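Plultau College robotics students to take household sorting arm to public trial

06/10/2022
By Annapurna Naidu, Press Office, Plultau College
14 shares | 3 comments

Students on the engineering course at Plultau College will put a robot arm in front of the public in November, when a team of seven enters the sorting class at the Lodgate Open, a competition for colleges and sixth forms.

The team, which has named its entry Flandine, has spent the past two terms teaching the arm to pick up ordinary household goods from a table and put them where they belong. Entry to the Lodgate Open was confirmed last week after the organisers accepted the team's written safety case and a short technical report.

The sorting class asks each team to clear a table of mixed goods within a time limit. Teams do not know in advance which goods will be used. Points are given for each item placed correctly and taken away for items dropped, crushed or pushed off the table. A judge may also move one item while the arm is working, and the arm must cope with the change without help from the students.

"Most of our marks last year went on dropped items," said Lucrezia Fontana, who teaches the course and leads the robotics club. "The arm found things well enough. It then picked them up badly. We have spent nearly all of this year on the picking up."

Plultau entered the same class last year and finished outside the prizes. The students' own review of that entry listed three main faults. The arm closed its fingers at the same speed whatever it was holding, it approached every item from directly overhead, and the team had practised with wooden blocks, which behave very differently from the sort of thing found in a bathroom cupboard.

The blocks have now gone. The college supplied £500 for practice goods and spare parts, and the students drew up a list of items chosen to be awkward. The list has soft things that fold, round things that roll, clear things that are hard for a camera to find, and things with lids or cords attached. Students brought in some of the goods from home.

How the students work

The club meets after lessons in the large workshop on the ground floor. Students work in pairs, with one guiding the arm by remote control and the other setting out the table and writing up the result. The seventh member looks after the software and does not take a turn at the controls during a session.

Each attempt is recorded, including the ones that fail. The recordings are then used to train the program that will run the arm on the day, when remote control is not allowed. By the end of September the team had recorded 1059 attempts, and the students have gone through all of them by hand to mark where the fingers first touched the item and where the item was let go.

That marking has been the slowest part of the project. Students found early on that two people watching the same attempt would often disagree about whether it should count as a success. An item might be lifted cleanly but set down on its side, or held by its packaging and not by its body. The team wrote a two-page guide to settle these cases, and attempts marked before the guide was agreed were marked again.

The program that chooses where to grip is called Mathew. It was written by the students during the spring term and has been through several versions. The present one looks at the table, picks the item it is most sure of, and suggests an angle of approach. If it is not sure of anything, it waits and looks again from a slightly different position. Last year's program had no such pause, and would reach for the nearest item whether it had recognised it or not.

Practice goods are laid out close together so that the arm has to reach for one item without disturbing its neighbours. Rolls have had the most attention this term, as they can be gripped in several ways and some of those ways work much better than others. In one exercise the two fingers have to take hold of a bright pink roll standing on its rim, with a long plastic-wrapped roll lying behind it and a rolled bandage a little further along the table. A clear jar with a pale pink lid and a glass bottle with a white screw cap are set out to the same side, in front of a striped fabric basket. Students move the goods between attempts and note the new layout on a record sheet before the arm is started again.
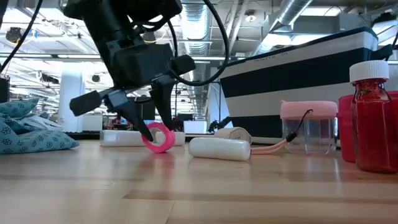 Fabric remains the hardest material for the team. A folded cloth has no fixed shape, and Mathew will often suggest a different grip each time it looks at the same pile. For the November event the students plan to leave cloth items until last unless one of them is blocking something else. They tested this order in the most recent full practice, in which the arm was given a table of 27 items. The team is not publishing its practice scores before the competition.

"The students decided on the order themselves, and they argued about it for a fair while," said Fontana. "There is a case for doing the difficult things first, when there is plenty of time. They looked at the records and went the other way."

Safety and supervision

The arm runs at reduced speed whenever students are in the workshop. A stop button is within reach of both members of the working pair, and a member of staff is present at every session. The same arrangements will apply at the Lodgate Open, where the organisers also require a marked boundary around each table.

Students must pass a short practical test before using the controls. The test covers starting and stopping the arm, clearing a jam, and bringing the arm back to its rest position after a fault. All seven members of the team have passed.

About the competition

The Lodgate Open is held over two days. The first is for inspection and practice runs, and the second for judged runs. Each team has two judged runs and keeps the better score. Visitors may watch the judged runs from the public seating, and entry is free.

Plultau's team will travel with the arm, its stand and one spare set of fingers. The table and all goods will be provided by the organisers.

After the event the students will publish their marking guide and a written account of the project on the college website, so that other clubs can use them. New members will be able to join from January. No experience of programming is needed, and the club would particularly like to hear from students on the design and textiles courses.

Notes to editors

1. Plultau College offers full-time and part-time courses in engineering, computing, design and textiles.

2. Flandine is the name of the team's competition entry as a whole. Mathew is the name of the gripping program used within it.

3. Lucrezia Fontana is available for interview by arrangement. Students may be interviewed with a member of staff present.

4. Journalists wishing to visit a practice session should contact the press office at least two working days beforehand. Closed shoes must be worn in the workshop.

Contact: Annapurna Naidu, Press Office, Plultau College
© Plultau College 2022. All rights reserved. | Back to top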